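24th July
By the Lestent Film Club

Notes for the talk on the best friend in romantic comedies

Start slowly. Say hello, thank everyone for coming out, and mention that the tea is at the back and that I won't mind a bit if people get up for it halfway through. I always talk too fast for the first page, so breathe.

Begin with the question I asked on the poster: who do you remember from the last romantic comedy you saw? Let a few people answer. With any luck somebody will say the sister, or the flatmate, or the one who ran the sandwich shop, and then I can say yes, exactly, me too, and off we go.

My own way into this was a rainy January matinee at the Gautier, when they put on Gurkum for a single week. I went for the leading man (I'm not proud, he had very nice coats) and came out talking about the woman who plays his neighbour. She has 7 scenes. She comes in, borrows something, says one rude and true thing, and leaves again, and I'd have followed her down the stairs and watched a whole other film about her evening.

Now the part about what these people are for. The couple can't tell us how they feel, or the film would be over in ten minutes, so somebody has to stand in a kitchen and be told. That's the job. It sounds thankless and very often it is, and I want to read out the bit from the Gurkum screenplay where the neighbour is told about the wedding. Don't do the voice. All right, do the voice a little.

Pause after the reading, as it usually gets a laugh and last time I trampled right over it.

Then on to Prurard, which I know divides the room. I've had letters! My view is that it's a lovely, baggy thing with a dreadful middle half hour, and that the brother saves it. Watch his face at the dinner when he works out that he's the only one who hasn't been told. He doesn't get a line there. He just carries on buttering the same piece of bread, and I find I can't look at the two lovers at all, though they're lit like a pair of cakes in a shop window and he's been put at the far end next to the coats.

If there's time, the business about length. A friend who loves these things typed out every word spoken in Prurard and found the brother has 829 of them, against 3,572 for the heroine. I'd have sworn he had more. Ask the room to guess before giving the figures, and don't give the second one away while reading the first, as I did at the rehearsal.

Something on charm here, which I've scribbled three different ways and still haven't settled. What I'm trying to say is that a star has to be liked by everyone in the building, and that's a heavy thing to carry about for two hours. The friend only has to be liked by the star. So the actor can be grumpy, or late, or eat noisily, and we lean in a bit closer. I think that's why so many big stars seem to be having a better time when they turn up in somebody else's film for a scene or two. (Someone is bound to ask for examples. Throw it back to them, they'll know more than I do.)

Skip the wardrobe section if we've gone past eight o'clock. If we haven't, do the cardigans, but keep it short.
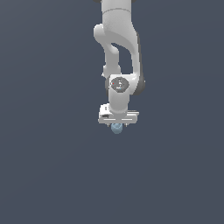 Finish on the neighbour's last scene in Gurkum, read standing up, and then ask for questions and put the big lights on.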